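Section 6. Registering households at a reception site

This section covers the first-line registration of displaced households with the Tokier field kit. It assumes that the kit has been unpacked and charged as described in Section 4 and that the site has been assigned a site code. For transfers between sites, see Section 8.

6.1 Before you begin

Each registration desk needs the following:

One Tokier handset with the Pallon registration software installed
One label printer and at least one full roll of household labels
One paper logbook, pre-numbered
The current site code sheet
A copy of the consent statement in every language in use at the site

A single handset holds 256 household records before it must be synchronized. The handset displays a warning when 200 records are stored. Plan the day so that each desk can be closed for synchronization soon after the warning appears.

Note: The record limit applies to households and is not affected by the number of members in each household.

6.2 Starting a session

1. Switch on the handset and wait for the Pallon start screen.

2. Enter your operator code. Do not use the code of the operator on the previous shift, even if the session was left open.

3. Select Site, then choose the site code from the list. If the code is not listed, stop and go to 6.7.

4. Check the date and time in the upper corner of the screen. Arrival order is calculated from the handset clock, and a wrong clock cannot be corrected after synchronization.

5. Select New Session. The handset prints a test label.

6. Scan the test label. If the scan fails twice, clean the print head and repeat step 5.

7. Stick the test label on the inside cover of the logbook and write your operator code next to it.

Caution: Never give a test label to a household. It carries a valid bar code but is not linked to a record.

6.3 Obtaining consent

1. Ask which language the household prefers. Call an interpreter if you do not speak it.

2. Read the consent statement aloud in full. Do not shorten it when the line is long.

3. State that registration is not an asylum application, and that refusing to answer an optional question does not affect access to food or shelter.

4. Select Consent Given or Consent Declined.

If consent is declined, the handset opens the short form, which records only household size and urgent needs. The household still receives a label. Do not ask for a reason and do not write one in the logbook.

Adults may consent separately. Where two adults in one household give different answers, select Split Consent and complete one form for each.

6.4 Entering the household

1. Select Add Household. The handset assigns a temporary number.

2. Enter the name of the household representative as the person gives it. Where an identity document is available, copy the spelling from the document into the second name field and leave the first field unchanged.

3. Enter the place of last residence. Use the district list. If the person names a village that does not appear, select the district and type the village under Remarks.

4. Enter the date of departure. A month alone is accepted. For example, "September" may be entered without a day.

5. Add each member in turn, giving sex, age and relationship to the representative. Where the age is not known, select Estimated and enter a single figure.

6. Review the specific needs list. The handset marks members aged 65 or over for priority shelter, but all other needs must be entered by hand.

7. Read the member list back to the representative and correct any errors.

8. Select Save.

Note: Absent members who are expected to arrive later are entered as Expected and are not counted for rations. Change the status when the person is present at the desk.

Caution: A child who arrives without a parent or customary caregiver must not be added to another household, even when the adults present offer to take the child in. Select Unaccompanied and alert the protection desk before continuing with the next household. The child must not be left to wait alone.

6.5 Issuing the label

1. After saving, select Print. Two labels are printed.

2. Attach the first label to the household card and hand the card to the representative.

3. Attach the second label to the next free line in the logbook.

4. Tell the household which distribution point to use and when it opens.

5. Scan the card once before the household leaves the desk. The screen must show the name of the representative.

Lost cards are replaced at the Nordin help desk and not at registration. Registering the household a second time creates a duplicate, which blocks both records at the next synchronization.

6.6 Closing and synchronizing

1. Finish the household in progress. Do not interrupt an open form.

2. Select Close Session. Compare the total on the screen with the last line used in the logbook.

3. If the totals differ, select List and check each label number against the logbook. Mark any spoiled labels with a single line and your operator code.

4. Place the handset in the dock and select Synchronize.

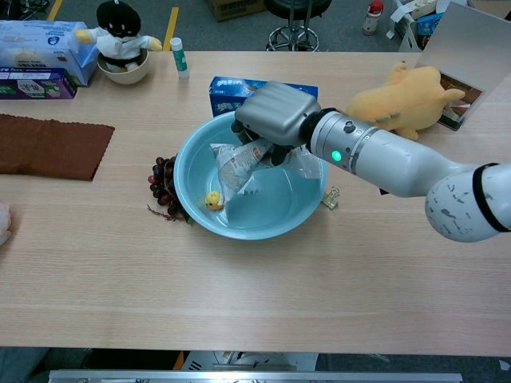 5. Leave the handset in the dock until the screen shows Complete. Removing it early does not erase any records, but the transfer starts again from the first one.

6. Note the transfer number in the logbook.

7. Lock the handset and logbook in the site cabinet. Unused labels are locked up with them.

Where there is no network, records remain encrypted on the handset. They may be carried to the Ferkstead coordination office for transfer — the handset and the logbook must travel in separate bags, and the logbook must be signed out.

6.7 Common faults

Site code not listed. The code sheet is newer than the handset data. Synchronize once with no open session and try again.

Label prints blank. The roll is inserted with the coated side facing the wrong way. Turn the roll over and print a test label.

"Possible match" appears after saving. The name and place resemble those in an existing record. Ask whether the household has registered at another site. If so, select Link and do not print new labels. If not, select Keep Separate.

Operator code rejected. The handset locks after 4 wrong entries. Only the site supervisor can unlock it, using the procedure in Section 9.

Totals still differ after checking. Synchronize anyway, enter the difference under Session Remarks and inform the supervisor before the next shift starts.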